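Cundard Small Clothes Racks – Frequently Asked Questions

Last updated August 2026

These are the questions we get most often about our small clothes racks: putting them together, hanging things on them and looking after them. If yours isn't covered, write to Ruba Khoury at the Celtbridge shop and she'll get back to you.

What are the small racks for?

Mostly doll clothes, baby clothes and craft displays. Customers also use them for market stalls, school play corners and photographing handmade items for sale. They are not built for adult clothing. A grown person's coat will tip one over.

What comes in the box?

The top bar, two posts, two feet, two end knobs and a folded instruction sheet. Hangers are sold separately. No tools are needed.

How do I put it together?

Push each post into its foot first, with the foot flat on the table. Slide the top bar through the holes at the top of the posts, then twist the knobs onto the ends until they stop. Don't force them. If a knob won't go on straight, take it off and start the thread again.

My rack wobbles. What did I do wrong?

Usually one of the posts isn't all the way down in its foot. Lift the rack off the table, hold the foot in one hand and press the post in with the other until you feel it seat. Carpet will also make any of our small racks lean a little. A tray or a piece of board under the feet fixes that.

How much weight will the bar hold?

The limit for the small rack is 500 grams, spread along the bar. That is plenty for doll clothes and enough for a few baby shirts. Wet clothes weigh a lot more than dry ones, so wring them out well if you are using the rack for drying.

Where on the bar should I hang a single item?

In the middle if you can. The rack will stand with something light at one end, but it's easier to knock over that way. With several items, put the heaviest in the center and work outward.
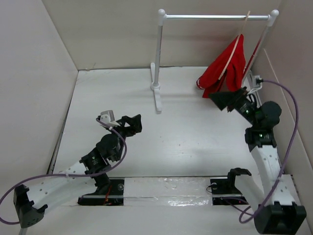
White rack with knob ends, with a red item with white trim hanging near the right post.

Will long items touch the floor?

It depends on the garment and the hanger. Most doll shirts and newborn tops hang clear. Dresses and sleep sacks may drag. Try a shorter hanger, or fold the item over the bar. We don't sell taller posts for this size, though we are asked for them often.

Which hangers fit?

Any hanger with a hook wide enough to go over the bar. Our own small hangers are item 798 and come in a plain finish only. Ribbon or a loop of soft strap also works well for items with narrow shoulders, where a regular hanger would stretch the neckline.

How do I keep a shirt from sliding off?

Fasten the top button or snap if there is one. For slippery fabric, wrap a rubber band around each end of the hanger. Small clothespins work too, but they can leave marks on knits, so take them off when you put the clothes away.

Can I leave colored clothes on a white rack?

Dry ones, yes. Wet reds and dark blues can leave dye on the bar, especially the first time they are washed. Wipe the bar down the same day with warm water and a drop of dish soap. Don't use bleach or scouring powder – both dull the finish.

Is it safe for children to play with?

The rack is meant for children three and up, with an adult nearby. The knobs come off and are too small to leave around babies and toddlers. Check from time to time that they are still tight.

Can I get a replacement part?

Yes. Knobs, feet and top bars are all kept in stock. Posts are sold in pairs. Give us the model number from the instruction sheet (for the small rack it is 2056) and say which part you need. Racks bought before January used a different knob, so please tell us when you bought yours.

Can I return a rack I've already put together?

You can, as long as all the parts are there and nothing is stained. Take it apart before you mail it. Nuala Flanagan handles returns, and her address is on the packing slip.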